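ロボットハンド・手首カメラ・操作装置の比較試験 参加者募集

Groditier アーサイド作業所（Arside）では、遠隔操作ロボットのハンド、手首カメラ、操作装置を比べる試験の参加者を募集します。試験名は「Stuvdale」です。操作の経験は問いません。応募の締め切りは2020年10月17日、試験の実施は翌年1月です。

募集人数
21名。応募が多い場合は、利き手と操作経験の有無が偏らないように選びます。先着順ではありません。

試験の目的
衣類や小物を扱う作業で、ハンドの形、カメラの取り付け位置、操作装置の組み合わせによって、操作のしやすさがどう変わるかを調べます。性能の順位をつける試験ではなく、次に作る操作台の仕様を決めるための資料を集めます。参加者の器用さを採点することもありません。

比べるもの
ハンドは、五本指のものと、二本指の平行グリッパーの二種類です。
カメラは、頭部のものだけを使う条件と、頭部と手首の両方を使う条件を比べます。手首カメラについては、取り付け角度を変えた条件もあります。
操作装置は、指の曲げを読み取るグローブ型と、引き金のついた握り型の二種類です。当方ではグローブ型を「Abubakar」と呼んでいますので、当日の説明や画面の表示にもこの名前が出てきます。
五本指のハンドはどちらの操作装置でも動かせます。平行グリッパーは握り型だけで操作します。

手首カメラは物に近いところを映せますが、ハンド自体が画面の広い部分を占めます。指先が見えていても、これからつかむ物の全体は見えないことがあります。頭部カメラでは周囲の様子がわかる一方、腕や手の陰になった部分は映りません。どちらを主に見るか、いつ切り替えるかは人によって違い、予備試験でも記録の読み方に迷いました。今回は画面の切り替えを参加者の判断に任せ、切り替えた時刻をすべて記録します。
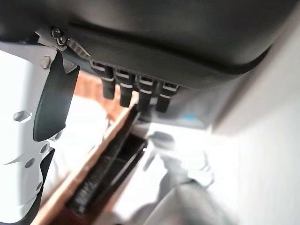 予備試験に対するDanai Moschosさんの意見は、手首の映像を大きくすれば操作が楽になるとは限らない、というものでした。大きくすると指先ばかり追ってしまい、腕をどちらへ引けばよいかわからなくなる。小さい画面を隅に置いて、つかむ直前だけ見るほうが疲れなかった、とのことです。一方で、手首の映像がないと指を閉じる時機が決められないという記入も複数ありました。

このため本試験では、画面の配置を最初の練習時間に自分で決めてもらいます。決めた配置は、同じ条件の試行が終わるまで変えられません。条件が変わるときには選び直すことができます。

作業の内容
試験は次の作業で構成します。順番は参加者ごとに変えます。

布を取り出す作業
洗濯機のドラムから布を出し、決められた場所へ置きます。布は薄手と厚手があり、色も違います。黒い布は黒い指と見分けにくいため、照明の設定を変えた条件も行います。一度に一枚だけ取り出せたかどうかを記録しますが、二枚出てしまってもやり直しにはなりません。

筒状の物を持ち替える作業
細い筒状の物をつかみ、向きを変えて台に戻します。親指と他の指の合わせ方に差が出る作業です。平行グリッパーの条件では、持ち替えの代わりに一度置いてつかみ直す手順も認めます。

薄い物をずらす作業
床や台に置かれた板状の物を、倒したり折ったりせずに決められた線まで動かします。つかんでも押してもかまいません。

自由作業
机と床にある物を使い、参加者が手順を決めて片づけます。操作装置の違いがいちばんよく出るのはこの作業だと考えていますが、評価の方法がまだ固まっていません。当日は、操作しながら考えていることを声に出してもらう場合があります。話しながらの操作が難しい方には無理にお願いしません。

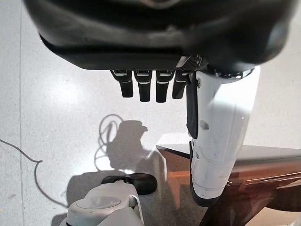 カメラの角度は、今回の比較で最も細かく分けた条件です。予備試験では、角度を浅くすると遠くの物は見つけやすくなり、深くすると指先の合わせは正確になりました。ただし、深い角度では思わぬものが操作の手がかりになります。四本の指が上から並んで垂れ、白い親指が右側を斜めに大きく横切る画面では、親指の向こうにある物の位置が読みにくくなります。代わりに、床に落ちた手の影を見て位置の見当をつけることができます。影を使う操作を認めるかどうかは試験班の中でも意見が分かれましたが、本試験では認めることにしました。使ったかどうかは作業後の用紙に書いてください。

床のケーブルについても同じ用紙に欄を設けています。手首や頭部の映像にケーブルが映ったとき、それを避けようとして腕の動かし方を変えたかどうかを知りたいためです。気づかなかった場合は、気づかなかったと書いてもらえれば十分です。

一回の流れ
受付と説明、装置の調整、練習、前半の作業、休憩、後半の作業、用紙の記入、という順に進みます。全体で145分です。休憩の時間もこの中に含みます。前半と後半で操作装置を替えます。

操作する場所はロボットのいる部屋の隣です。椅子に座り、画面を見ながら操作します。ロボットの横には必ず当方の担当者が付き、物を並べ直す作業も担当者が行います。参加者がロボットに触れることはありません。

操作の途中でいつでも止められます。足元の停止ペダルを踏むか、声で伝えてください。止めた回数が評価に響くことはありません。指がケーブルに掛かった場合や、腕が無理な姿勢になった場合は、担当者の側で止めることがあります。その試行は記録に残したうえで、集計からは外します。

謝礼
1時間あたり1,360円をお支払いします。時間は受付から用紙の記入が終わるまでを数えます。途中でやめた場合も、そこまでの時間分をお支払いします。交通費は別に実費をお支払いします。遠方からお越しの方は、応募のときに経路を書いてください。

応募できる方
次のすべてに当てはまる方を対象とします。
満18歳以上であること。
座った姿勢での操作を、休憩をはさんで続けられること。
画面の映像を見て作業できること。眼鏡やコンタクトレンズの使用はかまいません。
日本語または英語で説明を受けられること。
指や手首に治療中のけががないこと。過去のけがについては、調整のときに担当者へ伝えてください。

グローブ型の装置には大きさの違うものを用意していますが、手の大きさによっては指先の読み取りが合わないことがあります。その場合は握り型だけで参加してもらいます。謝礼の単価は変わりません。応募用紙に、中指の先から手首のしわまでの長さを書く欄があります。定規で測った値を記入してください。
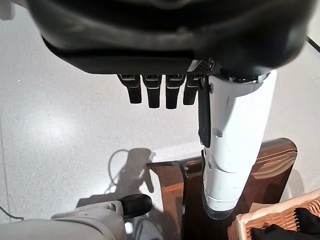 ゲーム機の操作に慣れていると有利ですか。
握り型では最初の練習が短く済む傾向がありましたが、後半の作業では差が小さくなりました。グローブ型では、予備試験の範囲では関係が見られていません。応募用紙に普段の使用頻度を書く欄があるので、そのまま記入してください。選考の有利不利にはなりません。

複数回の参加はできますか。
原則として一人一回です。ただし、同じ方の慣れを見るための追加試験を予定しており、本試験の後に希望者へ連絡します。追加試験の条件は別に定めます。

結果は教えてもらえますか。
自分の試行の記録は、希望すれば集計後に送ります。他の参加者の記録と並べたものは送れません。全体の集計は報告書にまとめ、参加者全員に配布します。

操作をしている自分の姿は撮影されますか。
手元だけを撮影します。顔が入った場合は、その部分を処理してから保存します。声の録音は自由作業の間だけ行い、断ることもできます。

付き添いの人は部屋に入れますか。
操作室は狭いため、待合の席でお待ちいただいています。操作に補助が必要な方は、応募の際に内容を書いてください。席の配置を変えて対応します。

記録の扱い
ロボットの関節角度、指の開き、操作装置の入力、各カメラの映像、画面の切り替え時刻を記録します。参加者の氏名は番号に置き換え、対応表は記録とは別に保管します。映像と入力の記録は、操作方式の研究と、当方の操作台の開発に使います。外部に渡す場合は、改めて書面で同意を確認します。

本試験全体では220試行の記録を集める予定です。装置の不調などで足りない場合は、補欠として登録した方に連絡することがあります。補欠の登録を希望しない方は、応募用紙の該当欄に印をつけてください。

装置の不調について
指の駆動部は長く使うと熱を持つため、温度が上限に近づくと自動的に力が下がります。操作側の画面には表示が出ますが、感触としてはわかりません。表示が出たら、その試行を終えたところで休みを入れます。ハンドの交換が必要になったときは、待ち時間も謝礼の対象とします。日を改めてお越しいただく場合の交通費も、こちらで負担します。

映像の遅れについては、条件の間で差が出ないように、有線の接続にそろえています。それでも体調によっては画面酔いに似た症状が出ることがあります。予備試験では、画面を頻繁に切り替えた後に気分が悪くなった方がいました。食後すぐの参加は避け、少しでも違和感があれば申し出てください。 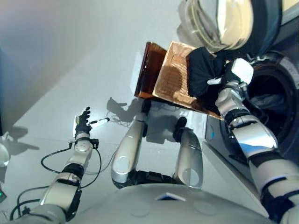 症状が出た方には、操作を止めてしばらく休んでもらいます。休んだ後に再開するかどうかは本人が決めますが、担当者の判断で終了とすることもあります。終了後すぐに車や自転車を運転する予定のある方は、受付のときに知らせてください。時間の枠に余裕のあるところへ入れます。

当日の服装と持ち物
袖口が手首の上までまくれる服でお越しください。指輪、腕時計、長い付け爪は装置に当たるので、操作中は外してもらいます。身分を確認できるものと、謝礼の振込先がわかるものが必要です。作業所には駐車場がありません。飲み物は待合の席に用意していますが、操作室へは持ち込めません。マスクの着用をお願いします。グローブ型の装置は一人ごとに内側の布手袋を替えています。

応募方法
募集ページの応募用紙に記入し、送信してください。郵送でも受け付けます。用紙には、希望する時間帯を第三希望まで書いてください。締め切り後、参加をお願いする方にも見送りとなった方にも、登録された連絡先へお知らせします。参加が決まった方には、日程の確認とあわせて同意書の写しを先に送ります。当日までに目を通し、署名は説明を受けてから行ってください。

応募後に都合が変わった場合は、わかった時点で連絡してください。日程の変更は一回まで受け付けます。

担当
試験の内容、装置について　Kastriot Dumitrescu
応募、日程、謝礼について　Sandamali Uddin
記録の扱い、同意書について　Hauwa Oyelaran

問い合わせは募集ページの連絡欄からお願いします。件名に「Stuvdale参加」と入れてください。装置の貸し出しや作業所の見学についての問い合わせは、今回の窓口では受け付けていません。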